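Subject: Re: [toylib] Shape boards, and what to do when pieces go missing
To: Prastbridge Toy Library list

Hello all,

Catching up on the list over a very large mug of tea, and I was so pleased to see this come up!

> We've had the big tray puzzle back from loan again with two shapes
> missing. That makes it the third this year and I'm tempted to stop
> lending puzzles altogether. Does anyone at the other branches replace
> single pieces, or do you just retire the whole thing? Also, does
> anybody know a good way of storing them? Ours are in a heap in the
> cupboard at Pletmont and it's horrible to get anything out.

Please, please don't stop lending them! Puzzles and shape boards are the things our families ask for most. We have 315 items on the shelves at Mastmont Road now and 74 of them are puzzles of one kind or another, and on a wet morning in January you can hardly keep them in the building. Toddlers will sit with a shape board far longer than they will with anything that lights up and sings.

On missing pieces, we've come round to replacing singles wherever we can. What works for us is taking a mould of the hole itself. Line the recess with cling film, press in air-drying clay until it's level with the top, leave it overnight and lift it out by the film. It shrinks a touch as it dries, which you want, or the piece jams. Sand the edges, two coats of paint, then a coat of varnish that's safe for toys (check the tin, it has to say so). I did a star this way last spring and it has been out on loan ever since. The points are the weak spot, so round them off a little more than the original.

Do make the new piece big enough, by the way. Anything going to a family with a child under three gets put through the choke tester first, and if it fits inside the tube it doesn't go out, however pretty it is.

If a board has lost more than half its shapes I'd still keep it. A board with no pieces at all is a lovely thing for posting pom-poms into (older ones only), for rubbing over with crayon and paper, or for pressing dough into so you get a tray of little dough shapes. Our Farahani Street playgroup asks for the empty ones specially! 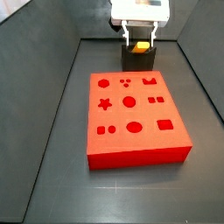
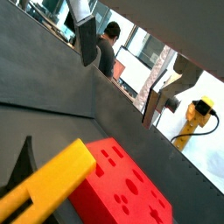 Now, storage. A heap is the enemy. We bought a plate rack from the charity shop, the sort with upright pegs, and stand the boards in it on their edges like toast. You can see the lot at a glance and pull one out without the rest sliding on to your feet. The loose shapes go in a drawstring bag that's tied to the rack by its own peg, and the bag has the same number as the board. I know some of you like zip bags but ours split at the corners by about the second loan, and then you're back where you started.

The other thing that made a real difference was a picture card. When a board goes out, a card goes with it showing every shape drawn round in felt pen at its true size. The family lays the pieces on the card before they bring it back, and we do the same at the desk. It takes a minute, and the children adore doing it, so you get a free helper. Pieces still go astray, but we hear that same day that the hexagon is under somebody's sofa, and it usually turns up by the next session.

We don't charge for a single lost shape. We used to ask for 2 pounds and all it did was make people too embarrassed to come back. Now there's a jar on the desk and a cheerful sign, and I'd say go for that every time.

I've got 4 empty boards here that we could swap if Pletmont has any spare knobbed ones. Ours are all the flat kind and the smallest children find them fiddly to lift out. I can bring them to the next branch get-together, or leave them at the Prastbridge desk any morning before eleven.

And if anyone has cracked how to get biscuit out of the corners of a recess without taking the paint off, I'm all ears. Cotton buds only get you so far.

Warm wishes from Mastmont Road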